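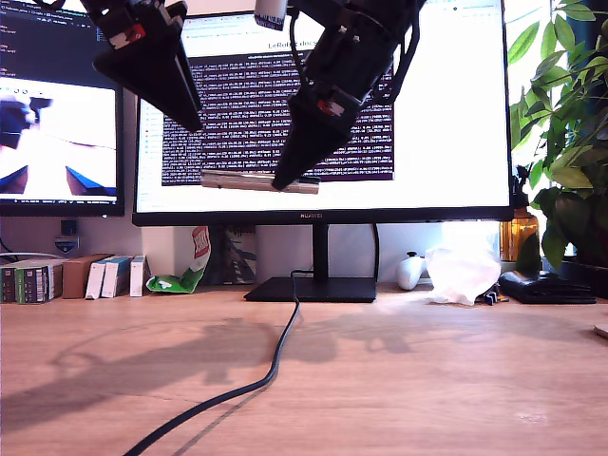 Vivel: The Long Goodbye is a six-part documentary series about how people in ordinary towns prepare to leave them. It follows a retiring school bus driver, a couple who have sold their house twice to the same buyer, and a man who has been packing for Arizona for 17 years. The box set holds all six episodes over two discs, plus an extra hour that the broadcaster thought was too slow and that we think is the best thing in it. The discs play happily enough on anything with a tray, and a computer set up on a plain wood-grained desk with two monitors will let you keep the subtitles on one and your email on the other, though the series was made by people who would prefer you didn't.

Category: TV & Film > Documentary > Box Sets

The series was shot in Millden over two winters by Akpalu, the small production company behind Drikach, a film about a ferry that hardly ever sailed. Fans of Drikach will know what they are in for. There is no narrator. Music turns up twice, both times on somebody's car radio. Each episode runs 58 minutes, of which a fair portion is spent waiting for a person to finish their coffee and say what they mean. They usually do.

Picture is standard definition, 576 lines, taken from the broadcast master. We have been asked whether a sharper version is coming. It isn't, and the man packing for Arizona has said he looks fine as he is. Sound is stereo. Subtitles are in English only and include the dog.

The booklet runs to 100 pages, which is a lot for a booklet. It has full transcripts, a map of Millden drawn by the director from memory (do not navigate by it), and a long essay on moving vans. The first printing left out page 15. Copies sold now have it, and if yours doesn't, write to us and we'll mail you the page.

The slipcase is stiff card and fits tightly. Push from the back with a thumb and be patient. The discs sit on separate hubs, so you can take out the second one without disturbing the first, a courtesy our earlier sets did not extend.

Unrated. There is some mild swearing in episode four, all of it aimed at a sofa. Region free. Orders ship within three working days, except in January, when we are slower. Returns are accepted on unopened sets. If you have opened it and watched as far as the second house sale, we'd suggest seeing it through to the end before you decide.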